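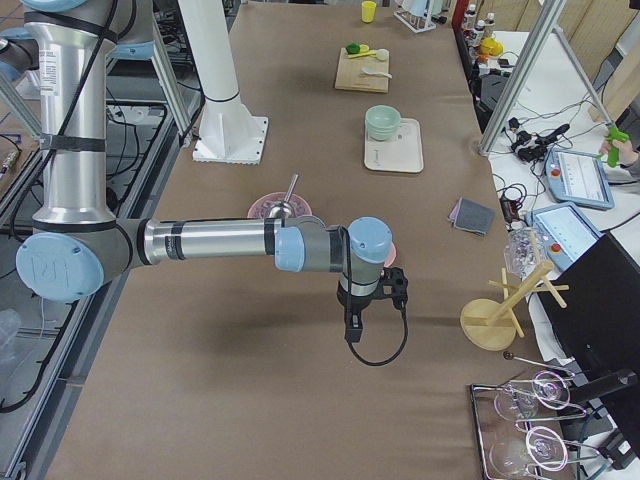
Rillus Community Kitchen
@rilluskitchen - 8/20/19

1/ The Rillus kitchenware lending service reopens to members this week. The following posts set out how items are borrowed, checked and returned. Please read them before your first visit.

2/ The catalogue now lists 1,047 items, from plates and bowls to trays, chopping boards and table linen. Members may borrow up to 19 items at a time, for a period of 3 weeks.

3/ Each loan is laid out on a covered table before it is handed over. Members are asked to look over every piece with the member of staff on duty and to report chips or cracks at that point.

4/ Spoons are issued singly and may not match. Members who require a full set should write to Canan Şimşekoğlu at the lending desk at least one week ahead.

5/ Cutting boards are to be washed by hand and dried standing up. They must not be soaked or put in a dishwasher. Boards that come back split will be charged at cost.

6/ Cloths should be returned washed and folded. Ironing is not required.

7/ Cups and bowls travel best upright in a tray. Trays count as an item on the loan - please include them when you add up your list.

8/ Breakages should be declared on the return slip. No charge is made for a first broken plate, cup or bowl. Repeated breakages are considered case by case by İlker Güneş.

9/ The Bozkurt Street entrance remains closed. Returns are accepted at the side door only, and should not be left outside.

10/ Questions may be sent by direct message. Replies are normally given within two working days.

Replies

Iñaki Lorente
Does a bowl with a lid count as one or two?

Rillus Community Kitchen
One item, provided both parts are returned together.

Ilgın Tatlı
Glad it is open again. Are the big serving plates back yet?

Recent from this account
July opening hours
Donating pans and baking tins
How to label your return box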